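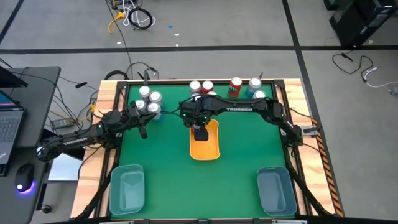
Progress report to the Nuso fund, Undley drinks pantry
2024-12-30

Hello again! You asked for something short this time, so I'll stick to the cans, the bins and the money. The grant was for getting the drinks side of the Undley pantry sorted by kind, so that people picking up a bag can choose what they like and don't get whatever was nearest the door.

We had 428 cans on the shelves at the last stock check, and 205 of them had already been sorted into bins. That's a bit under half, and I'd hoped to be further along by now (the delivery from Kubiak came in as mixed cases, so every one had to be opened up and split). The rest are still in their boxes under the window, and I'd like them done before the end of February.

The plastic bins were the best thing we bought. One bin for each kind of drink, cans standing upright so you can read the side, and no lids to lose. I went with open bins with handle holes for the most part, and they're easy to carry even when they're full.

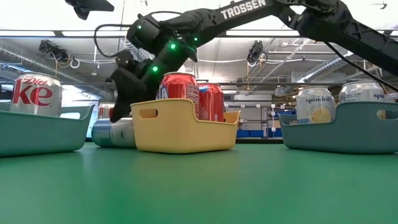 Diet Coke gets a bin to itself now. It used to go in with the other colas and people kept picking it up by mistake, then bringing it back, and I got tired of swapping them over! Fanta has its own too. The odd ones, where we only ever get a can or two of something, are still a bit of a muddle and I haven't settled on a home for them. I may just put them all in one bin and call it mixed.

On the money side, we've bought 6 more bins from Wotness and there's enough left for labels. I'd like to hold off on the labels until the colors are final, if that's all right with you. I changed my mind about two of them already and would hate to print everything twice.

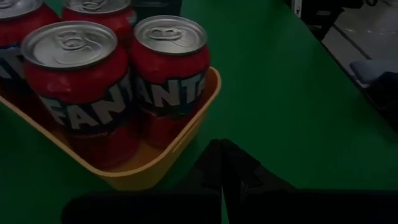
How many cans should go in one bin?

Four is a good number for the small bins, set two by two. They don't tip over when you lift the bin, and you can still get your fingers in to take one out.

I'll send the receipts separately, along with the new stock sheet once I've typed it up.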